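Gripper on the Mesora was drifting again. Took the fingers off before breakfast, wiped the rails, new grease, back on. Sixteen screws in all, one of them chewed so that's on the list. Then re-taught the corner of the rack becuase everything hangs off that, and if it's out by 3 mm the mugs end up all over the place.

Malou Bech sent her settings over from Toltley. Open width 112 on hers, mine wanted a bit less. No idea why. Same fingers, same arm, bought the same month. Anyway.

Dish rack, flowery covering, wrist camera:
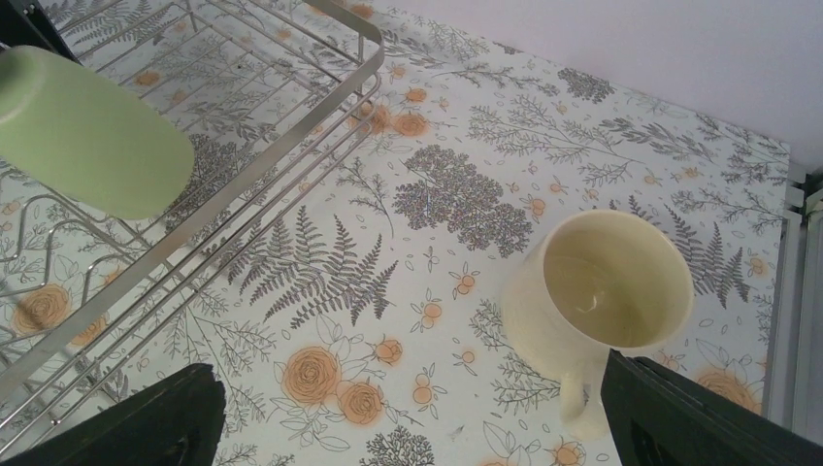
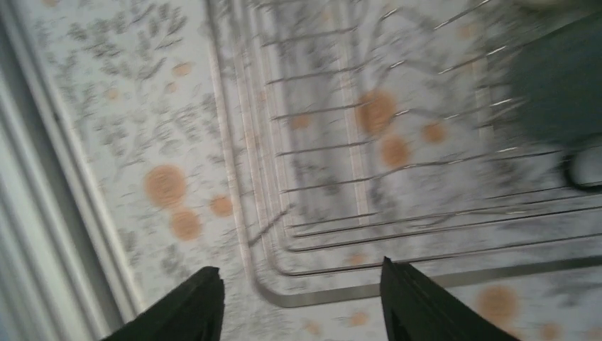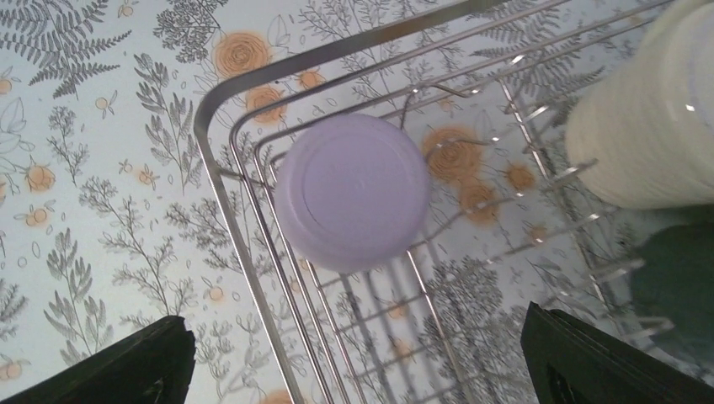
Workshop Notes, issue 16

Still to sort: blur when the wrist moves quick. Shorter exposure helps but then the chrome goes to sparkle and it loses the rods. Might just slow the last bit of the approach down. Cheap fix, I'll take it.

Also the cable. Comes out by the wrist joint and rubs. Wrapped it in tape in July, tape's gone furry, so proper sleeve ordered from Egilsson. Meanwhile I check it by hand every time, power off first please, I have the bruise.

Counter on the controller says 896 cycles since last service. Writing it here so I dont lose it. Next grease at double that, or when it squeaks.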